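The case against the fine sort

By Ignacio Zúñiga

285 shares 90 comments

Most advice on tidying a household assumes that every object belongs to a category, and that each category deserves its own box. I followed that advice for two years. I bought the Tillholm drawer inserts, then a set of Dendetti boxes with label slots, and I now think the premise is wrong for any home with small children in it.

The cost of a sorting system is paid at put-away time. A box marked "blocks" takes one decision. Twelve marked boxes take one decision per object, plus the lids. At the end of a day the person doing the work is tired, and the system fails at the first item that fits two labels or none. After that the labels are wrong, and a wrong label is worse than a blank one.

I would keep two open bins of the same size and no lids. One is in use, the other stands behind it for overflow. Toys, bath things and strays from the hallway all go in the front bin. Once a week, somebody tips it out and returns whatever has a real home.

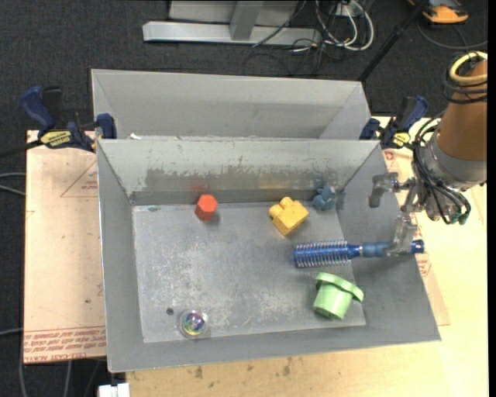 Metal is the better material for this job. It scratches, and the coating wears off in patches, but a scraped bin holds as much as a new one. Sloping sides help too, as a hand can reach the floor of the bin without catching on the rim. Depth should be modest. Past a certain point the bottom layer is storage, and things in storage stop being used.

The usual objection is that a hairbrush should not live with building blocks. Agreed, and it should not stay there past the weekly sort. Until then it is in a known place, and searching one bin is quicker than searching a bathroom, a bedroom and the car.

Fine sorting still has its uses. Screws, medicines and anything sharp need separate, closed containers. The rest can wait for the weekend.

Comments (90) Share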